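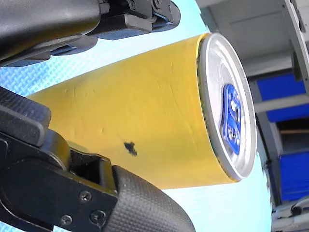

Cooking Through the Pantry, Week 8

28 February 2021

I have been meaning to write this post since Wednesday, but then the bread took longer than I thought and my sister called, and you know how it goes. So it's Sunday night, the dishes are still in the sink, and I have a cup of tea and a blanket and I'm going to get it done!

For anyone new, I'm trying to use up what we already own before I buy anything else that comes in a can, a jar or a bag. When I started I had nearly 200 things on those basement shelves (my husband thinks I counted the birthday candles, and I did). Some of them moved with us from the house on Powell Street, which tells you plenty about how I shop.

This week was beans. I had navy beans, black beans, and a bag of something speckled that my neighbor Shobha Nambiar gave me last July with cooking directions that I wrote on an envelope and then mailed. I called her, a little embarrassed, and she laughed and told me to soak them overnight with a pinch of salt and start the onions much earlier than I'd think. She was right about the onions. I let them go until they were the color of caramel, then added garlic, cumin, the last of a tube of tomato paste and two bay leaves, and the whole house smelled so good that the mail carrier said something about it from the porch.

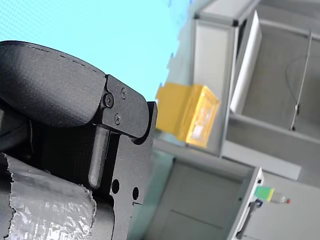 We ate that pot for two nights and then I thinned what was left with broth and called it soup. My son put hot sauce on his – he puts hot sauce on everything, including pears – and asked if we could have it again, so I'm counting that as a win.

The canned peaches were less of a success. I wanted to make the cobbler my grandmother used to bring to church suppers, but her card just says "butter, enough" and "bake till done," and I guessed wrong on both. The middle was soup and the edges could have tiled a bathroom. If any of you have a cobbler that works with canned fruit, please send it my way, because I still have peaches to get through.

Next week I'm tackling the grains. There's barley, some very old bulgur, and a jar of what I believe is farro, though the label came off a while back. Mariann Győri left a comment about toasting barley in a dry pan first and I'm going to try it on Tuesday if I remember to buy mushrooms. Mushrooms are allowed. I checked the rules, which I wrote.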